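Wood Surfaces in Furniture, Unit 7: Veneered Worktops
Handout for Triditz students, revised 5 May 2026

7.1 Terms

Grain is the direction in which the fibres lie. Figure is the pattern those fibres make on a cut face. The two are often confused in written work. A board may have straight grain and almost no figure, or wavy grain and a strong one.

Veneer is a thin sheet of wood glued to a thicker core. On a desk top the core carries the load and the veneer gives the look. The edge is either lipped with solid wood or covered with a strip of matching veneer.

7.2 Reading the face

Start with the main run of the grain and note its direction against the long side of the desk. Then look for places where the lines leave that run. Lines that bend round a point and close up again on the far side form a loop, usually a little darker than the wood beside it. A loop of this sort is called knot-like when there is no hard centre to be seen.

Pale woods need more care than dark ones. Cream and blond tones lie close together, and fine lines are easily lost under flat light. Move your head, then a lamp, before writing anything down. A line that shifts when the lamp shifts is a reflection. One that stays put may be a crease or a scratch and should be checked with a fingertip.

7.3 Sample tops

The Uso set is kept in the long rack. Top 1,222 is plain and is used for practice. Top 3,449 has a repaired corner; leave it out of the figure exercise. The Jafri set has solid tops only and belongs to Unit 8.

7.4 Recording

Use the Prurnetti sheet, one per top. Draw the main run first, at a scale of 1 to 7, then add loops and swirls as closed outlines. Shade tone last. Marks under 400 square millimetres are shown by a dot. Do not write the name of a species unless the end grain has been seen.

Sheets without a stated light direction will be returned unmarked. 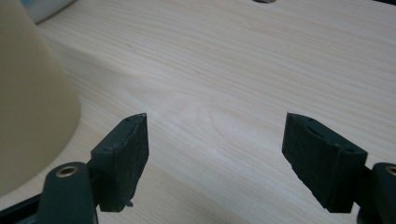
Where the figure sits near the middle of a top, take both measurements to its centre from the front left corner. Unit 8 uses the same corner, so keep your sheets until the end of October.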